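Updated 8 Mar 2021. Quick one, kettle's on, more to add when I get a minute.

Been asked again which jobs you can hand to a machine yet and which you still do with a cloth and your own two knees. So: house first, workshop after, tips for doing it by hand where the machine's no use. Which is a lot of them.

## Floors

Can be handed over. Mostly. I run a Vadero on the ground floor, has done the kitchen and hall since last May. Good on crumbs, good on grit by the back door. Hopeless with rug tassels and charger leads.

- Fold tassels under before you start it. Bulldog clip if they won't stay.
- Chairs up on the table, legs and all. Takes a minute, saves it going round and round them for twenty.
- Empty the bin every run, not when the light comes on. Light comes on too late.
- Hair round the brush: seam ripper, not scissors. Slit along the length and pull it off in one go.
- Corners still want a hand brush. Old paintbrush is better, a stiff one, two inch.
- Wipe the sensors with a dry cotton bud. Dry!! Spray leaves a film.

Stairs: no. Still you.

## Picking things up off the floor or table

Different matter altogether. A vacuum only has to push. Picking up means finding the thing, getting a grip on it, not knocking what's next to it, and putting it somewhere sensible. Arms with two fingers can do this with blocks, one piece at a time, on a clear table. Blue one onto the pile, fingers either side, slow going. Plain straight sides are a big help to it. A sock has no sides.

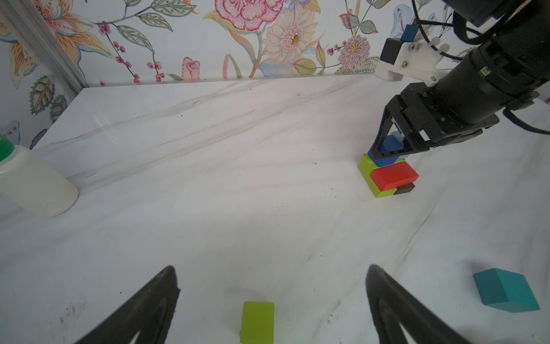 Maricruz Aguirre wrote in that she'd settle for slow, she's out of the house all day anyway and it could take six hours over the toy corner for all she cares, so long as it's clear when she gets in. Fair point and I hadn't thought of it like that. Slow only matters if you're stood there waiting. The trouble is what happens when it drops something at ten in the morning and there's no one in to see.

Till then, toys by hand:

- Old sheet down first, play on the sheet. Gather the corners, tip into the box. Best tip on this page, takes ten seconds.
- Dustpan for small blocks. A clean one, keep it in the toy box.
- One box for hard things and one for soft. Don't sort finer than that, you won't keep it up.
- Grubby wooden blocks: damp cloth with a drop of washing-up liquid, wipe, dry straight off with a towel. Don't soak them, the grain comes up rough and paint lifts.
- Plastic ones can go in a mesh bag in the sink. Warm water, not hot.
- Pencil or scuff marks on a white table: bicarb on a damp cloth, small circles, rinse off. Try it underneath first. If it's a covering and not the table itself go very gently, some of them the pattern comes away.

## Sorting

By colour a machine does alright. By what it's *for*, not really. Green with green, fine. "That goes in the drawer with the batteries because that's where we keep them", you'd have to tell it every single thing, and by the time you've told it you've done it.

Also things that are nearly see-through. Glass jars, clear lids, clingfilm boxes. Cameras have a bad time with shiny and clear, so an arm reaching for one might shut its fingers on nothing. Solid colours are easier for it. Same goes for us when the light's bad, I've put my hand straight into a jelly mould.

Tips for the human sorter:

- Lids standing up in a toast rack. Smallest at the front.
- Screws and bits: muffin tin while you work, jars after. Don't skip the tin, the bench eats screws.
- Odd pieces go in one tub. When the tub's full, bin what you haven't missed. I never have missed any.
- Label the front of a box and not the lid. Lids wander.

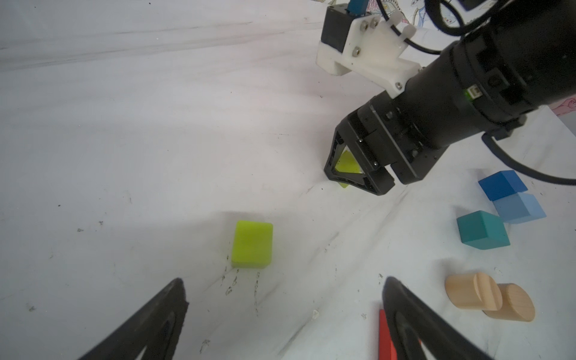

Bit harsh on the machines, according to one reader, who points out that a sorting line for potatoes or peas has been doing this for years and much quicker than any of us. True, but a pea line only ever sees peas. My kitchen drawer has a spatula in it and a bike light and a candle shaped like a 4. Different sort of sorting.

## Washing up

Dishwasher is a robot as far as I'm concerned and it's the best one in the house. Loading it is the bit that's left. Had a go at reading up on loading arms and there's definately people at it, but wet plates, stacked bowls, forks stuck in cold porridge... not for your kitchen and not for mine, not yet.

Loading by hand, since we must:

1. Scrape, don't rinse. Tablet wants something to bite on.
2. Plates facing the middle.
3. Spoons not all together or they nest and come out dirty. Mix with forks.
4. Spin the arm by hand before shutting the door. Hits a pan handle? Move the pan.
5. Filter out every week, old toothbrush, hot tap.
6. Crack the door at the end and leave it. Plastic tubs dry far better.

Wooden spoons and boards never go in. If a board's gone furry, fine sandpaper along the grain then a wipe of food safe oil, leave overnight, buff.

## Laundry

Wash and dry, handed over long ago. Folding, no. I've seen machines fold a towel that was laid flat for them first, and once you've laid it flat you're half way there yourself. Fitted sheets, don't make me laugh.

- Shake everything hard as it comes out. Cuts the ironing by half.
- Fold on top of the dryer while warm, not on the bed an hour later.
- Fitted sheet: hands in two corners, flip one over the other, same again with the other pair, lay down, make a square of it, stop fussing.
- Pillowcase holds its own set. Whole set goes on the shelf as one lump.

## Wiping down

In between. A machine can push a sponge along a flat clear top. It's the clearing that stops it, jars and toaster and the post all have to shift and then go back. And how hard to press, jam wants a lean and a hob edge doesn't. Before you get cross with any gadget for missing bits, clear the surface and see if it still misses them.

- Damp cloth first, dry cloth second. Streaks are nearly always from skipping the dry one.
- Work back to front so crumbs come to you.
- Sticky label muck: cooking oil, five minutes, wipe, then soapy water.
- Sponge smells? Bin it. Don't microwave it, I know everyone says to.
- Keep bottles along the back wall, never in the middle, and the rest goes twice as quick. Works for arms too, less to bump.
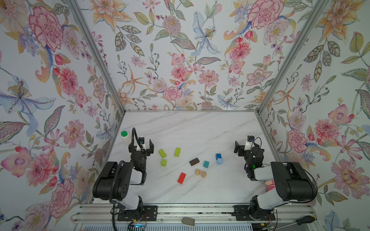 So is it worth buying a pair of arms for the house now?

Save your money for the moment, unless you like tinkering. A good floor cleaner and a decent dishwasher take more off your hands than arms would, and they don't need a table to themselves.

## Workshop and small shop floor

Better news this side. Same job, same place, same part, all day, that's what machines like. Fengying Jia packs soap bars for Masri and they've had an arm putting bars in trays, 128 trays on a good shift and 70 on a bad one, the bad ones being when the bars come through a bit soft and stick. So even then somebody keeps an eye.

What hands over well:

- Same part, same place, over and over
- Hard things, flat sides
- Loading trays, stacking boxes of one size

What doesnt:

- Cables, cloth, bags, anything floppy
- Tipped-up bins of mixed bits
- Last two turns of a screw by feel
- Noticing something looks wrong

That last one is the big one. You walk past a bench and think, that's not right. Machine won't unless it's been told what to look for.

Setting a bench up so a machine could work on it is the same as setting it up so *you* can, so do it anyway:

- A place for every tool and an outline drawn round it. Marker pen's fine.
- Screwdrivers back on the rack after each job and not at the end of the day. Edge of the bench doesn't count as the rack.
- Even light. Lamp each side beats one big one overhead, kills the shadows.
- Cable clips along the back. Anything that moves wants slack in its lead, but not a loop that can snag.
- Go round bolts with a key once a month. Paint a line across the head and onto the metal, if the line's broken it's moved.
- Matt surface over a shiny one. Easier to see small parts on.
- Wipe metal rail and track with a dry brush first. Oil on top of dust makes paste.

Stacking, since I've been asked twice: heaviest and widest at the bottom, turn each layer a quarter if the pieces are oblong, and let go *then* lift away. Most stacks come down when the hand leaves, as a finger drags the top one with it. Goes for tins in the larder and boxes in a van. Goes for grippers as well. 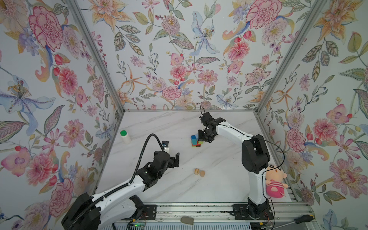 What would a machine need to get better at first, to be any use at home?

Putting things right after a slip. People drop a peg and pick it up without thinking, and a machine that can do that all day with no one fetching and resetting would be worth having even if it was slow.

## Money, quickly

My Vadero was 182 second hand, plus a new brush. The Flutier window thing was 475 new and I regret it, did the middle of the pane lovely and left a border like a picture mount. Sold it on. Windows now: bucket, drop of washing-up liquid, squeegee, wipe the blade on a dry rag every pull. Sides last with the rag. Do it when the sun's off the glass.

Loltuvura do a kit gripper that Omar Nasrallah's been on about, haven't tried it so can't say. If you've got one write and tell me how it is with socks.

## Still to add

- gutters (there's a crawler, not convinced)
- lawn mowers, edges, what to do about teh slope
- litter trays
- limescale, moved to the bathroom page

Valentin Hoarau's tip for scorched pans, before I forget: spoon of bicarb, inch of water, simmer ten minutes, leave till cold, wooden spatula. Not on aluminium, it goes dark.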